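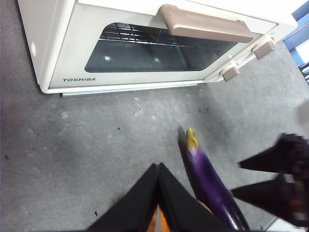
What the wrist cameras were worth

I finished the ablation in March and have been putting off writing it up, mostly because the answer is less tidy than I wanted. The question was simple enough. Our two-armed setup learns from demonstrations, and each policy gets three views: one camera fixed above the table and one on each wrist. I wanted to know how much of the result comes from the wrist views, and whether we could drop them and train faster.

The task is the toaster oven one. There is a Toshiba oven on the table, a toy or a vegetable somewhere in front of it, and the policy has to pick up the item, open the door, put the item on the rack and close the door again. The aubergine is the item I used for most of the tests. It is long, it is shiny and it rolls, so it tends to show up a weakness that a block of foam would hide.

Some background for anyone who has not read the earlier posts. The base dataset, which we call Famine because there was so little of it at the start, now has 1847 demonstrations of this task. Elínborg Gunnlaugsson did the first pass of filtering and threw out the ones where the operator had stopped to think for a long time with an arm in the air. That left 1696. I trained everything below on those 1696, with the same network, the same number of steps and the same random seeds. The training code is Flornier, which is our own and not very interesting. It reads the images, makes them smaller, and predicts the next short stretch of movements for both arms.

I ran four versions. The first had all three cameras. The second had only the overhead view. The third had only the wrist views. The fourth had all three, but with each wrist view blanked out at random during training, so that the network could not lean on either of them too heavily. Each version got 190 trials on the real arms, with the item placed from the same printed sheet of starting positions. I reset the table by hand every time and marked each trial before looking at which version was running. I would recommend that to anyone, as I had started to develop favourites.

The version with everything did well, as expected, and I will use it as the yardstick.

The overhead-only version was worse, and in a very particular place. It got to the item nearly every time. It then closed its fingers a little to one side of where they should have been. With a foam block this does not matter much, because the block gets pushed into place as the fingers close. With the aubergine it matters a great deal. A finger lands on the curve of the skin, the thing turns under it, and the arm follows it across the table in small steps until the time runs out. I had guessed that the overhead view would struggle with the door handle, but it was fine there. The handle does not move until you pull it.

The wrist-only version surprised me. It was good at grasping, slightly better than the yardstick on the aubergine, though I would not put any weight on a gap that small. Where it fell down was in knowing what stage it had reached. It would put the item in, close the door, and then go back and open it again. From the wrist you often see a good deal of oven and very little of anything else, and a closed door with the item inside looks much like a closed door with nothing inside. The glass is dark and it picks up reflections from the ceiling lights. I tried giving it a longer history of past images, and that helped with the repeated opening but made the arms slow and hesitant, so I left it out of the comparison.

The blanked-out version is the one I had the most hope for, and it came out level with the yardstick on success. I do not think that makes it pointless. I did a small side test where I covered one wrist camera with tape for the whole trial. The yardstick version more or less stopped working. The blanked-out version carried on, grasped a bit clumsily, and finished the task more often than not. A wrist cable comes loose here about as often as anything else goes wrong, so I am inclined to keep the blanking for that alone.

There is one effect I did not plan to measure. When both arms are near the item, each wrist camera can see the other gripper. I assumed this was a nuisance, since it fills part of the view with a blurred dark shape that changes from one demonstration to the next. So I trained a fifth version on wrist images where the other gripper was painted over with a flat grey patch. It was worse than the yardstick at any step where the two arms had to work close together. They bumped into each other twice in one morning, which had not happened in any of the earlier runs. My reading is that the network uses the sight of the other gripper to judge the distance between them, even though it is also given the joint angles of both arms and could in theory work that out from the numbers. I would like to see somebody else repeat this before I believe it fully. The painting was done with a mask that was not always accurate, and the grey patch sometimes covered part of the item as well.

Blur turned out to matter less than I had feared. The wrist images are often smeared when the arm is moving quickly, and I spent a week on a filter that dropped the worst of them from training. It made no difference I could find. The policy meets the same kind of blur when it runs, so I suppose it may as well get used to it. The filter is still in the repository under the name Skov, switched off.

On cost, dropping the wrist cameras does save training time, as you would expect with fewer images to push through. It did not save enough to make up for the grasping. Shrinking the overhead view got back most of the same time with no loss I could measure, and that is now our default.

A few things I would do differently. The starting positions were all on the half of the table nearest the arms, with nothing placed right up against the oven, and I think the overhead-only version would have done even worse there. I also used one oven. The copy of the rig at Jolcombe has a different one with a handle that runs the full width of the door, and I have no idea whether the door result carries over. Finally, I should have cleaned the table more consistently. There were crumbs and small black specks on it for some runs and not for others, and while I doubt they changed anything, I cannot show that they did not.

The next round uses a larger set, 3365 demonstrations, with the Jolcombe recordings mixed in. Elínborg is partway through filtering them. I will repeat the first four versions on that and leave the painted-over one until the mask is better. If you want the trial sheets or the starting positions, write to me and I will send them. They are in a spreadsheet with some unhelpful column names, and the column marked "ok2" is the one to use.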